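How do I get a stretched-out button band to lie flat again?

Asked in Knitwear & Mending, June

Hi all, I'm hoping somebody here has dealt with this before I make it worse. I have a navy cardigan with mustard trim down both sides of the front, a Ginell, bought secondhand, and I wear it pretty much every day from fall until the weather gets silly. I love it. The body is fine, the elbows are fine (amazing, considering how I sit), but the button band has grown. When I button it up it ripples all the way down like bacon, and the bottom hangs lower than the rest of the hem.
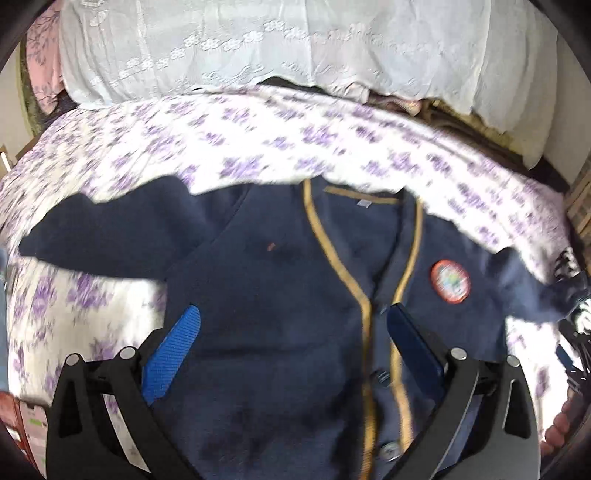
I've washed it in the machine on the wool setting with Rukero wool wash, the green bottle, and I've always dried it on a hanger. I know, I know. My sister already yelled at me about the hanger. The label is so faded I can't read what it's made of, but it feels like a wool blend to me, a little scratchy at the neck.

What I've tried so far: steaming it from the inside (looked great for one evening), and pulling the band sideways while it was damp, which did nothing that I could tell. A tailor near me, Canpolat, said they could take the band off and put a new one on for 50 dollars, and that's more than I paid for the thing. I can sew a button and do a basic hem but I've never touched knitting. Is there a way to shrink just the band? Or should I sew a ribbon behind it? I've seen that done on older sweaters and it looked nice, but I'm scared of it puckering. 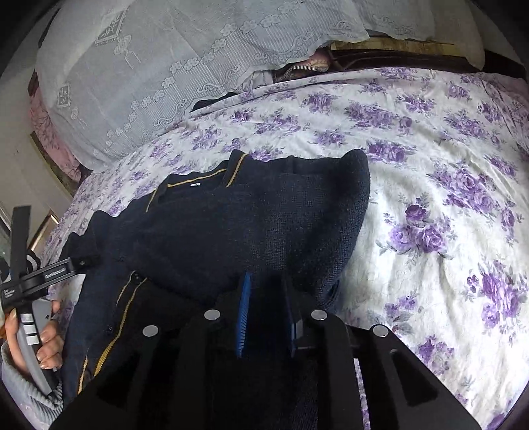 Reply from Zasholm
Ribbon, definitely. Grosgrain, not satin, satin slides all over the place. Wash the ribbon first and let it dry or it'll shrink later and you're back to bacon. Then forget the length of the band and measure the front edge of the body right next to it, flat on a table. Cut the ribbon to that plus a little to fold under at each end. Pin both ends, then the middle, then keep halving the gaps, easing the extra knit in as you go. I pinned mine 16 times and it still took 2 tries, so be patient with yourself! Small hand stitches, both long edges. The buttonholes are the annoying part: cut tiny slits and go around them with buttonhole stitch. And yes, dry flat on a towel from now on.

Reply from a guest
just put it in the dryer for 5 minutes, worked on mine

Reply from Zasholm
Please don't do that with a mystery blend! The dryer doesn't know you only want the band shrunk. If the ribbon is too much, run a line of elastic thread loosely up the back of the band and see if you can live with that for a while. It comes out again if you hate it.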